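Okay, bathroom sink thread. I have been putting off the gap behind our counter since February and tonight I'm finally dealing with it, so you all get to come along.

Background for the new people: we rent, the bathroom is tiny, and the vanity is one of those white ones where the sink is molded right into the top. Easy to wipe, which I love. But the back edge never sat flush with the wall and the old caulk had gone brown and crumbly.

I pulled the last of it out this morning with a plastic scraper and a lot of muttering. It came away in little crumbs for the first half and then one long gross noodle. I have never been so happy to throw something in the trash!

Prices, before anyone asks. Tube of white bathroom caulk, 7 dollars. The guy Ibsa Mamo called about replacing the whole vanity wanted 1270. I said thank you and went and bought the tube.

(Yes, Ibsa, I know you were trying to help. I still like you.)

The annoying part is the wall texture. Our walls are that orange-peel stuff, and caulk does not want to make a clean line on bumps. Last time I tried it, in the kitchen, I ended up with a wobbly smear that I pretend not to see every single day.

So the plan is painter's tape on the wall, pressed down hard with the back of a spoon so it gets into the dips. Tape on the rim too. Thin bead, one pass with a damp finger, and then pull the tape right away while everything is soft. Do NOT wait for it to dry. Ask me how I know.

I also need to clear the counter first and that's a whole other project. How does one sink collect this much stuff? The soap pump can stay in the kitchen overnight, I guess. The bar soap needs a dish, it's been sitting straight on the counter like an animal.

The little jar with the orange lid goes in the cabinet and so does the small box next to it. The blue cup I'm keeping out because it's the rinse cup and I will absolutely forget where I put it.

Before:

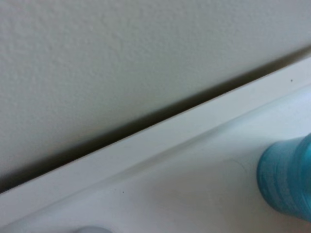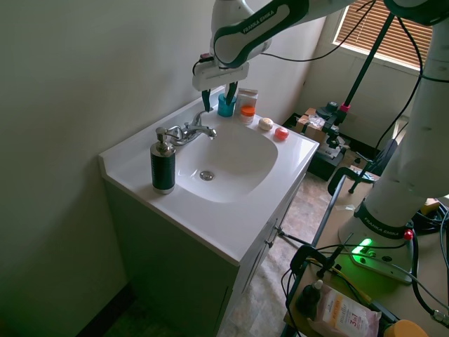
Lensa Gudeta replied: check how deep the gap goes before you squeeze anything in there. Mine was wide enough at one end that the caulk just sank, and I went through most of a tube on one corner. Foam backer rod fixed it, you poke it in first and it gives the caulk something to sit on.

Oh that's so smart, and also I do not own any foam rod -- adding it to the list. Hardware store is open till 9 I think? If not, this becomes a tomorrow thread.

Also picking up a soap dish while I'm out. And more tape, because the roll I found in the drawer has maybe a foot left on it and it's fused to itself.

Update when there's something to update. Everybody in this apartment is brushing their teeth at the kitchen sink tonight and they have been informed.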